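Manga Collection: Winter Update

The Grekedberg Library has added 84 volumes to its manga and graphic novel collection, bringing the total to 232. The new titles include sports, mystery and historical series, and all are now on the second-floor shelves. Members may borrow up to 16 volumes at a time for a period of three weeks.

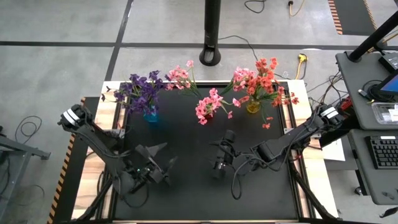

Can members reserve a volume that is already on loan?

Reservations may be placed at the front desk or through the online catalog, and each volume is held for five days after the member is notified.

Series are shelved by title and then by volume number. Where a series has been published in more than one English edition, the editions are kept apart, as their volume numbers do not always match. Oversized editions are on the bottom shelf.

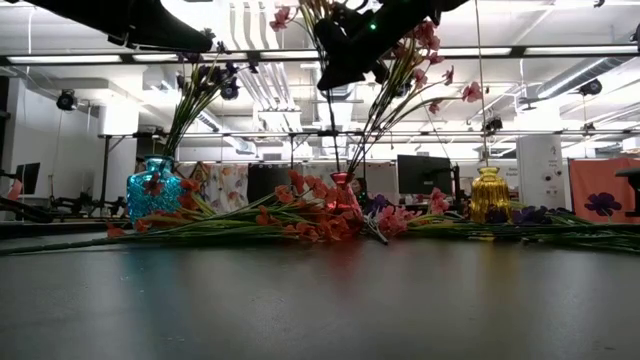
Orozco wrote to ask that complete series be given priority over new ones, noting that several popular titles stop at the third or fourth volume. The library has reviewed its holdings and will order the missing volumes of Serach first. Further orders will follow in August.

The monthly reading group continues to meet in the Grollex Room. The next meeting, on Friday, January 28, 2022, will cover the opening two volumes of Serach. Copies may be collected in advance from the front desk.
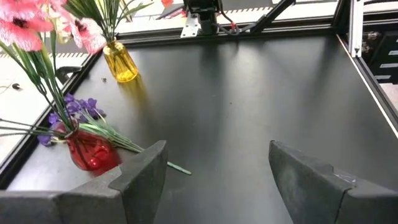
Artificial flowers in a red glass vase.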